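## 4. Setting up weight-priced items on the Engebretsen counter scale

The Engebretsen manual says this takes two minutes. Allow longer the first time. Its claim that the scale "learns" your produce is one I'd set aside, because all it does is store the codes you type in.

1. Put the scale on a level surface and switch it on with the pan bare. Wait for the zero to stop flickering.
2. Hold **MENU** until the code list opens. The list holds 2000 items, far more than any small shop will use.
3. Type a code for the first item. We use 659 for napa cabbage.

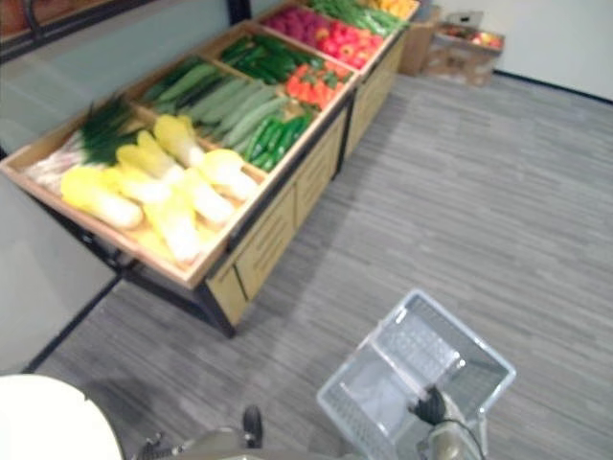
4. Enter the price per pound, then press **SAVE** twice. One press looks as if it worked, but the price is gone after a restart.
5. Set the tare for your bags. Don't trust the factory tare, which was set for a heavier bag than most shops stock.

> **Note:** The Lerent label printer cuts item names short. Print one label before you enter the whole list.

> **Caution:** Never load a price file while the scale is in use. The screen says this is safe. Tala Abou Jaoude lost 79 prices that way and had to type them all in again.

6. Give bunched items such as green onions a per-piece code. Weighing them by the bunch is allowed, but the totals will annoy your customers.

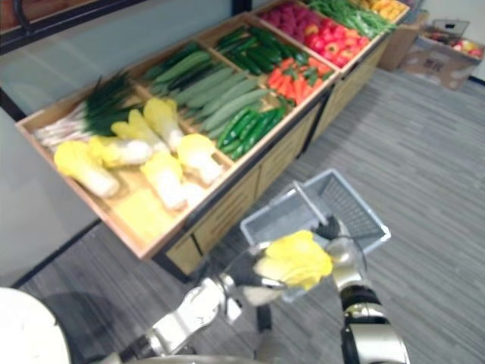
### 4.1 Checking the result

Weigh something you already know the weight of, three times, moving it on the pan each time. If the readings differ, the feet need adjusting, whatever the green light says. Inidia's phone support will suggest a reset first. A reset clears the code list, so save a copy before you agree to it.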